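Plaster, week whatever

2019-06-23

Right, quick one tonight as I've got dust in my eyes and I need to be up early. Several of you asked how the back bedroom is going. Slowly. Next question.

No, all right, proper update. When we last spoke (March, sorry) I had stripped the woodchip off two walls and was feeling pretty pleased with myself. Then I did the chimney breast. The paper came away in one lovely big sheet and so did most of the wall. A slab of it the size of a tea tray, straight down onto the skirting. Behind it, brick, soot, and a folded up bit of newspaper somebody had shoved in a crack. Mostly an advert for corsets. Kept it, obviously.

So. Lime plaster. The house is old enough that it's lime all the way through except for one patch by the window where someone has been in with modern pink stuff, and guess which patch is damp. I'd been told to hack the lot off and board it. Two different builders said so, both sucking their teeth. One quoted me for the whole room and I had to sit down on the stairs for a bit.

Then I rang Meenakshi Sandhu, who did the hallway at my sister's, and she came round and went over the walls knocking with her knuckles. Drummy here, drummy there, this bit's fine, leave this bit alone. She marked it all up in pencil. Her view was that most of it was sound and I should patch. She also said I could do it myself if I wasn't in a hurry and wasn't fussy, and I am both of those things, but I'm also skint.

Bought 4 tubs of lime putty mix from Mathur, the yard out past the bypass. They are lovely in there. They are also shut at lunch, which I have now discovered twice. Each tub weighs about the same as a small pony. Got them up the stairs one at a time with a rest on the half landing. £86 for the lot plus another trip for the hair, which you mix into the base coat. Goat, I think? Comes in a bag and gets absolutely everywhere. Found some in the butter.

What I've learned so far, in no order:

Wet the wall. Then wet it again. Then go and have a cup of tea and come back and wet it again. Old brick drinks like you wouldn't believe, and if you don't give it enough it takes all the water out of the plaster and the whole thing crazes like an old plate. First patch did exactly that. Came off with a spoon.

Thin coats. I know. I read it as well. I still put the first one on like icing on a Christmas cake and it slumped down the wall overnight.

Wear goggles. Lime in the eye is no joke, and I only had a tiny speck. Ran the tap over it for ages, fine now, but put the goggles on before you open the tub and not after.

Don't use the heater to speed it up. It wants to be slow. Damp sacking hung over the front of it if the weather's warm, which it has been, typical.

Second go at the chimney breast was so much better. Got a decent key scratched into it, wiggly lines with a bit of lath and three nails, and I've left it. Meenakshi says to wait until you can't push a thumbnail in. I've been up there pushing my thumbnail in every evening like a mad woman. There are little crescent moons all down the left hand side now.

Paint. I've got ahead of myself and started on colours even though there's nothing to paint yet. It has to be a breathable one so that rules out half the shop. I sent off for sample pots from Jedatden and did squares on lining paper, and they all look the same by the evening. I want something dark, a sort of murky grey with some green in it, and everyone who comes in says ooh that'll be gloomy. It's a north facing room! It's gloomy already! Might as well lean in to it.

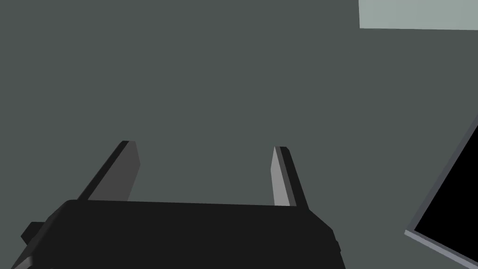

Anyway the ceiling. I haven't mentioned the ceiling becuase I'm pretending it's not there. Hairline crack from the rose to the door, been there since we moved in, hasn't got any wider that I can tell. I've put a pencil mark at each end so we'll see. Meenakshi looked up at it, said hmm, and asked for another biscuit.

Floor is next after the walls. 27 boards, two of them rotten at the window end, and Prakgate reclamation have got some the right width if I can borrow a roof rack. £35 for a bundle which seems ok? Shout if you know different.

Oh and whoever asked about the cat, she's fine, she walked through the second tub and had to be rinsed off in the sink. Small white footprints to the landing and back. She's not speaking to me.

More when the thumbnail test is passed. Off to find the eye drops.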